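The Grip That Reported Itself Closed

The fault log for the two-arm cell at Serkell's Ilthorpe site had one entry that kept coming back. It read "grasp confirmed, object absent," and it turned up often enough through February that the people running the cell stopped reading it. The arm would close on an item, the controller would record a successful grasp, and the wrist camera would show the item still on the desk after the arm had gone.

Dropped objects are ordinary in this kind of work. A false confirmation is a different class of problem. The controller acts on it. It raises the arm, extends it over the other arm's half of the desk and frees the second arm to move, all on the belief that something is held and that the space beneath is clear.

That belief is how the two arms came to touch. At 11 in the morning, during a handover trial with a roll of packing tape, the far arm reported a closed grip, lifted, and reported the roll as gone from its starting position. The near arm was released to sweep the same area. The roll had not moved. The near gripper pushed it sideways into the far gripper, which was still only a short distance above the desk, and both arms stopped on a torque limit. No one was inside the marked area. One fingertip was bent and a cable clip came away from the far wrist.

"The stop worked," says Magnus Ogilvie, who is responsible for the cell. "That is the only part of the sequence I would call correct."

Ogilvie's first assumption was calibration. The two arms share a coordinate frame, set up against a printed target, and a small error there would put each gripper slightly off its object. He repeated the calibration twice and got the same numbers. Annag Dunbar, who maintains the control software, suspected a timing fault between the camera stream and the joint readings. She logged both against one clock for an afternoon and found the offset steady and well inside what the planner allows for.

The cause was in the gripper itself, or in what the controller took the gripper to be saying. The fingers are driven by a small motor with no force sensor at the tip. Contact is inferred. If the fingers are told to close fully and stop early, the controller concludes that something is between them, and the stopping point gives the width of the object. The method is cheap and it is used widely. It depends on the fingers having no other reason to stop early.

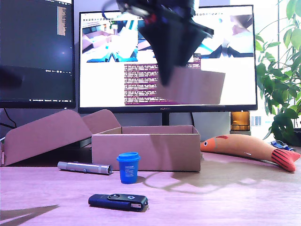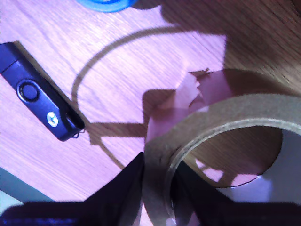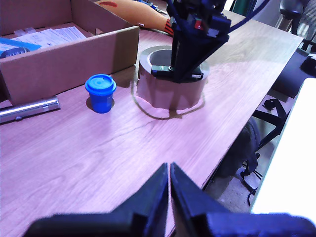

Dunbar found the other reason by running the gripper empty. She commanded 500 open and close cycles with nothing near the fingers and plotted where each one ended. For the first part of the run, the fingers met every time. After that the end point began to creep outward, by a fraction of a millimeter and then by more. By the end, an empty gripper was stopping at a width the controller would have accepted as a thin object.

The motor was warming up. As it did, its driver cut the available current to protect the windings, and the last part of the closing stroke, where friction in the slide is highest, no longer had enough behind it. The fingers stalled a little short. The controller saw an early stop and wrote down a grasp.

None of this showed in the acceptance tests. Those had been done on a cold machine, in short sets, with rest periods while someone put the objects back. The handover trials ran without rest, and a handover holds the grip closed for longer than a simple pick does.

Tape rolls made it worse. A roll can be taken across its outside or by its wall, with one finger in the hole. The wall grip needs a small opening and a good deal of closing force, so it falls in exactly the range where a tired motor and a real grasp look the same. Soft items gave less trouble, as they hold the fingers well apart. Flat items gave a different kind of trouble, and Ogilvie has kept them out of the analysis.

Kaj Zoëga, who reviews incidents for the firm's other sites, was less interested in the motor than in the log. The message had been recorded correctly from the start. A camera check that ran after each grasp compared the desk before and after, and it flagged the mismatch every time. The flag was written to a file. It was not connected to anything that could hold the arms back.

"You had a sensor that was right and a sensor that was wrong," Zoëga says, "and the wrong one had the authority."

The check had been added late, as a way of sorting good trials from bad ones when the recordings were reviewed. It took too long to run inside the motion loop, so it was placed outside it. The decision was sensible for the purpose it served. When the second arm was fitted, the question of what should release it was answered with the signal already to hand, the grip width.

The repair has been done in stages. Motor current is now read along with finger position, and an early stop only counts as contact if the current was still at its full allowance when the fingers stopped. If the driver has begun to limit, the cell reports the grasp as unknown. An unknown grasp holds the other arm in place until the camera check returns. This adds a delay of 2 seconds to the affected handovers.

Gisela Ledesma, who plans the trial schedule, has also put rest periods back between sets. She regards this as temporary. The planner can be made to avoid wall grips when the motor is warm, and Dunbar has a version of that running on the test bench, although it sometimes refuses grips that would have held.

The repeat test was set at 1000 cycles, half of them empty, with the fingers kept closed between strokes to bring the heat up quickly. The new logic gave no false confirmations. It did return a number of unknowns on real grasps, mostly on thin-walled items, and those are being gone through by hand.

Isla Ritchie, who runs a similar pair of arms at the Tikusdale site, had the same gripper model and the same release signal. She ran Dunbar's empty-cycle test after reading the report and saw the end point start to drift sooner than it had at Ilthorpe. Her arms had been mounted closer to a wall. Handovers at Tikusdale are suspended until the current reading is in place there too, and the clip on the far wrist at Ilthorpe has been replaced with one that screws down.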